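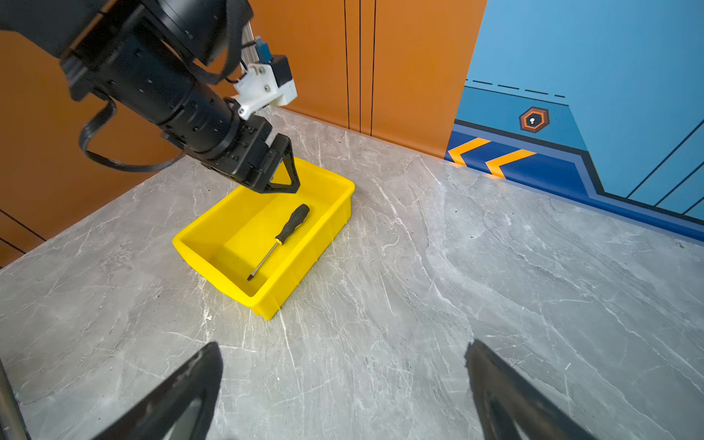 Figure 3. Two arms at the shared table, tool tray with flat screwdriver.

4. Tool Tray Return: Set-up and Daily Work

This section is for the persons who work at the bench beside the arms, and for the shift lead who prepares the station. It was written first for our workshop in Skakstead and is now used also in Huanca. You do not need to know programming for anything in this section. If you need to change a taught position, go to section 6.

4.1 What changes for you

Before the Nellomness station, each assembler took the hand tools from the wall and put them back at the end of the job. Now the tools travel in yellow trays. You place the used tool in a tray, the arm picks it up, and it goes back to the rack. When you ask for a tool, it comes to you the same way.

Your job at the bench stays the same, but three habits must change:

- You do not hand a tool directly to the arm. The tool always goes through the tray.
- You do not lay tools on the table next to the tray. The arm will not look for them there.
- You check the tool before you let it go. In the old way, the person at the rack saw a damaged blade and took it out. The arm does not judge the blade. This check is now yours, and time for it is included in the job card.

Some colleagues asked if the station measures how fast they work. The return log keeps the tray number, the tool number and the hour. It does not keep the name of the person. If this will change one day, it must be announced on the workshop board before the change is made.

4.2 Before the first start of the shift

1. Read the shift note on the panel. If the last shift left a fault open, do not clear it before you have read the text of the fault.

2. Make sure that the stop button is released and that you can reach it from your place without leaning over the table.

3. Look at the cables on the arms. A loop may hang free, but it must not touch the table and must not catch on the tray when the arm turns.

4. Wipe the table with a dry cloth. Small crumbs under the tray make it stand uneven.

5. Put one yellow tray in the work area. Only one tray is allowed there at a time. Spare trays stay on the Flulline shelf under the panel.

6. Switch the mode selector to READY. Wait for the steady light. If the light blinks for more than 20 seconds, switch back to OFF and see 4.6.

Note: The tray does not need to be parallel with the table edge. The arm finds the angle by itself. It is more important that the complete tray stands on the table and does not lean on anything.

4.3 Giving a tool back

1. Check the blade or the tip. A dark color on the blade is not a fault. A chipped, bent or twisted blade is a fault, and such a tool goes in the repair box, not in the tray.

2. Wipe oil and grease from the handle. The finger pads hold poorly on a greasy handle.

3. Lay one tool in the tray, flat on the floor of the tray. A screwdriver should lie along the length of the tray or diagonally. It must not stand up against the wall.

4. Take your hand away completely, behind the line on the front of the bench.

5. Press RETURN one time. Pressing again does not make it faster. It puts a second job in the list, and the arm will come back later to look for a tool which is not there.

6. Wait for the short tone. After the tone the tray is free for the next tool.

CAUTION: Never reach into the tray to correct the tool after you have pressed RETURN. If the tool lies wrong, press HOLD, wait until the arm stands still, and only then move the tool with your hand.

4.4 Position of the fingers

When the arm comes down to the tray, the two fingers should be open, with the handle or the shaft in the space between them. One finger may pass over the rim of the tray at this moment. This is permitted as long as the finger does not press on the rim.
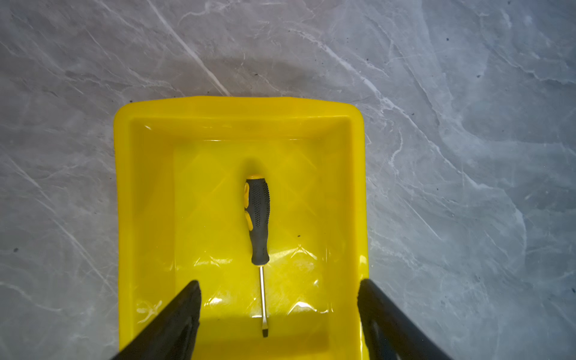 Figure 4. Gripper fingers on both sides of the screwdriver, right tip over the rim.

If you hear the finger scrape on the plastic, press HOLD and move the tool more to the middle. Then press CONTINUE. You do not have to start the job again from the beginning.

The floor of the tray is glossy and it reflects the ceiling lamps. Strong reflections close to the shaft can disturb the search. If the panel shows code 51 (tool edge not clear), turn the tray a little by hand while the arm is on HOLD. Do not put paper or tape on the floor of the tray to make it dull. Paper moves, and the arm can grip it together with the tool.

Note: Yellow parts on a handle are allowed. The search uses mainly the dark part of the handle and the metal shaft.

4.5 Working as a pair

In a busy hour two persons may use the same station. In this case only one of them presses the buttons. Agree on this before you begin, and say it aloud when you change. The other person lays in the tool and says "clear" when the hand is out. We know this feels slow in the first days. In November the assemblers in Huanca asked to remove the spoken word, and after a trial they asked to have it back.

New colleagues work with an experienced person for the first 2 shifts. They should do the return by themselves already in this time, with the other person standing at the stop button.

4.6 When something does not go right

Code 20, tray not found. The tray is outside the work area, or there are two trays. Correct it and press CONTINUE.

Code 51, tool edge not clear. See 4.4.

Code 988, grip lost. The tool slipped from the fingers. Press HOLD. Look first where the tool has fallen. If it is in the tray, lay it flat and continue. If it is on the table or on the ground, check the blade again, as in 4.3 step 1, before you put it back in the tray.

Light blinks and no code. Switch to OFF, wait until the panel is dark, and switch again to READY. If it blinks a second time, hang the red card on the panel and work with hand tools from the wall rack. The wall rack stays filled for this purpose. It is not necessary to wait for permission to use it.

CAUTION: Do not push the arm away by hand when it has stopped above the tray, also if it looks free. Use the JOG UP button on the panel.

4.7 End of shift

1. Let the last return finish and wait for the tone.
2. Switch to OFF.
3. Take out any tool that is still in the tray and hang it in the rack by hand.
4. Wipe the tray with a damp cloth and let it dry on the shelf.
5. Write in the shift note each code which came more than one time, also if you solved it yourself. The maintenance people use this note to decide which taught positions must be corrected.

Section 4 revised 17th January. Replaces all printed copies at the benches.

We use cookies to remember your language and the last manual page you opened. Accept all | Only necessary | Cookie settings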